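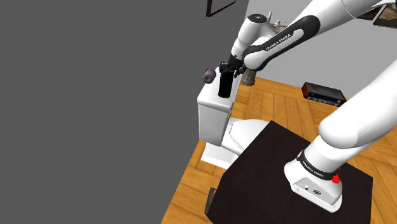 Toilet and wood plank floor, room view.

How to Find and Stop a Running Toilet

Residents of Lallberg Housing are responsible for minor upkeep within their units. A toilet that runs between flushes is among the most common causes of a high water bill, and in most cases it can be corrected without a service call. These instructions apply to standard gravity-flush toilets with a separate tank. Units in the Kornel building have pressure-assisted tanks, which must be serviced by the Maintenance Office.

Before You Begin

You will need food coloring, a sponge, an adjustable wrench, a towel, and a replacement flapper that matches the size of the flush valve. Most tanks take a two-inch or three-inch flapper. Lay the towel on the floor under the shutoff valve. Wood floors should be wiped dry promptly if any water reaches them.

Step 1. Test for a leak

Remove the tank lid and set it on a flat surface away from the edge. Place 5 drops of food coloring in the tank. Do not flush. Wait 20 minutes and look in the bowl. Colored water in the bowl means that the flapper is not sealing.

Step 2. Check the water level

The water should stand one inch below the top of the overflow tube. If water is spilling into the tube, lower the float by turning the adjustment screw or sliding the clip on the fill valve. Flush once and check the level again.

Step 3. Check the chain

The chain should have a small amount of slack when the handle is at rest. A chain that is too tight will hold the flapper open. A chain that is too long may become trapped beneath it.
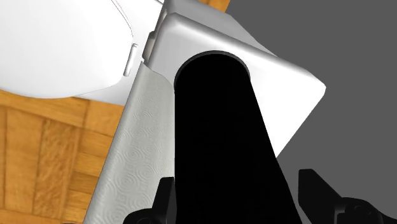

Lid and hinge-like piece, seen at an angle.

Step 4. Replace the flapper

Close the shutoff valve by turning it clockwise. Flush, and hold the handle down until the tank has drained. Soak up the remaining water with the sponge. Unhook the chain, then slide the old flapper off the pegs of the overflow tube. Wipe the valve seat clean. Attach the new flapper, reconnect the chain, and open the valve slowly.

Step 5. Repeat the test

When the tank has refilled, repeat the test in Step 1. If color still appears in the bowl, the valve seat may be worn and a work order should be submitted.

Parts and Assistance

Flappers are available at the Mondal supply window between 8 a.m. and 4 p.m. Ask for part 487. Fill valves are listed as part 726 and are installed by staff only. If the shutoff valve will not close, do not force it. Contact the Maintenance Office and keep the tank lid in place until a technician arrives.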